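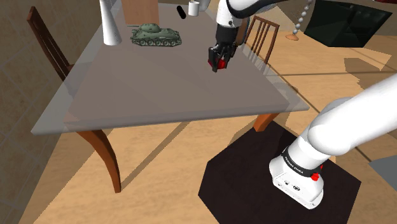

Khoa Bạch built the room before he bought anything to go in it. The arm that lives in his corner of the Inskip workshop doesn't get to try a new move until it has tried it in Pemik, the simulated dining room he started in July and has been fiddling with ever since.

"I wanted furniture in there," he told me, pouring us both a tea. "A bare floor and a bare table, that's easy mode. At home I've got chairs and junk and a wall where you don't want one."

So what does he do in it all evening? Mostly he picks up a red block. He has logged 2,469 tries so far, and on the night I visited he added 30 more while we talked (I got to press the key for 2 of them and was far too pleased with myself!).

"People want to see it make a sandwich," Khoa said. "I want to see it go down next to the block without clipping it. Get that wrong on the bench and I'm buying fingers." 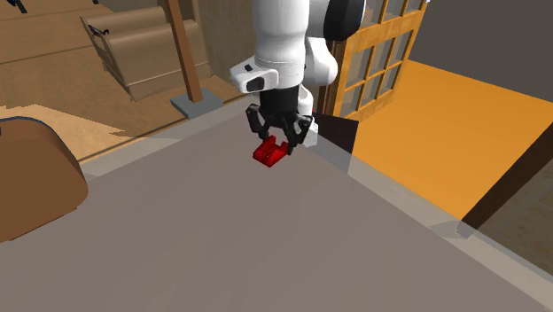 Gripper down at the red block, in Khoa's simulated room.

I asked which part had given him the most grief, expecting him to say the wrist. It was the table.

"My first table was a tiny bit too low – you'd never spot it by eye – and every grasp I tuned on it was wrong. I threw out 163 runs. Went for a long walk around Oddale after that one."

Next up is a second room, called Drarnia, with a lower table and worse lighting. He showed me the notes for it, which are on the back of a seed packet. Then he wanted to run one more grasp before we locked up, and we ended up staying for another pot of tea.

163 shares | 3 comments

benchdog: What's he using for friction on the fingers? Mine slide off everything.

marlo_k: Threw out 163 runs, ouch. I'd have kept them and pretended.

tinplate: More on Drarnia please, my table is low and my lighting is terrible.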